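6. Comparing two gripper finger sets on the processor task

This section explains how to compare the narrow fingertips (set A) with the wide rubber-faced fingers (set B) on the Padico gripper. You should finish section 5 first, so the arm is already calibrated and the wrist camera gives a steady picture in the Drotside controller program.

The comparison uses a desktop computer processor as the test part. It is small, flat and smooth, and it must be held by the sides only. Please use an old processor which you can afford to lose.

6.1 Before you start

1. Switch off the arm at the controller and wait until the status light is dark.

2. Fix the board fixture to the bench. Push it by hand from each side. If it moves, tighten it again before you continue.

3. Mount finger set A. Tighten the hex-socket screws by hand first, and after this with the key from the tool bag. Do not use a power screwdriver.

4. Switch on the arm, open the Grip page and press Zero. The fingers must close fully with nothing between them.

CAUTION: Keep your hands away from the fingers during Zero. They close without a warning sound.

6.2 Setting the grip force

The controller shows the grip force as a number without a unit. The full range is 0 to 4,000. For the processor we advise to begin at 1,770 and to go down from there in steps of 60. Do not go higher than the start value, also when the part slips. If it slips at the start value, the reason is nearly always that the fingers do not meet the edges squarely.

5. Place the processor on the fixture with the metal lid upwards.

6. Move the arm to the pick position and set the finger speed to 25 per cent.

7. Close the fingers on the edges of the processor and lift slowly.

8. Look at the wrist camera picture. Both fingers must be seen to touch the part. Stop the arm if one of them is touching only the air.

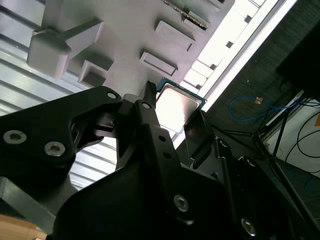
Figure 6-1. Processor held between the fingertip and the finger pad, view from the wrist camera.

NOTE: The lid of the processor reflects strongly and can become almost white in the camera picture. In this case reduce the exposure in the Camera page, or turn the lamp a little. Do not judge the angle of the part from the lid. Use the green border around it.

9. Hold the part for one minute, then put it back and open the fingers.

10. Write the force value and the result in the test sheet. Reduce the force by one step and repeat from number 7, until the part slips. The last value before the slip is your result for this finger set.

6.3 Approach to the socket

When the holding test is finished, you can try the same fingers over a real motherboard. Here the free space is more important than the force. A finger set which is very good on the open fixture can be too wide inside a computer case, where the power supply stands high next to the board.

11. Disconnect the computer from the mains and open the side of the case. The cooler must be off and the load plate of the socket must be open.

12. Bring the arm above the socket in Jog mode, with the fingers open. Go down in small steps and check the camera picture after every step.

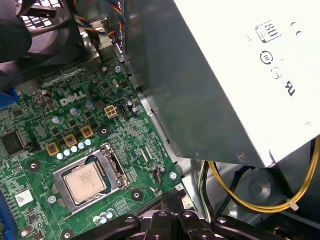
13. Check the distance to the capacitors and the chokes near the socket, and also to the power supply. If you can't judge it from the camera, stop the arm and look from the side.

14. Move any loose cable out of the path of the fingers and fix it with a cable tie.

15. Save the position as a waypoint. Give it a name with the letter of the finger set, for example SOCKET_A. The waypoint of set A must not be used for set B, as the fingers are different in length.

CAUTION: Never lower the gripper into the socket with the Go To button. Use only Jog mode. The contacts in the socket bend very easily and can't be repaired with our tools.

Now mount finger set B and repeat everything from number 4. Send the completed test sheet for both sets to Xolani Mkhize at the Paltstead office, together with the software version from the About page.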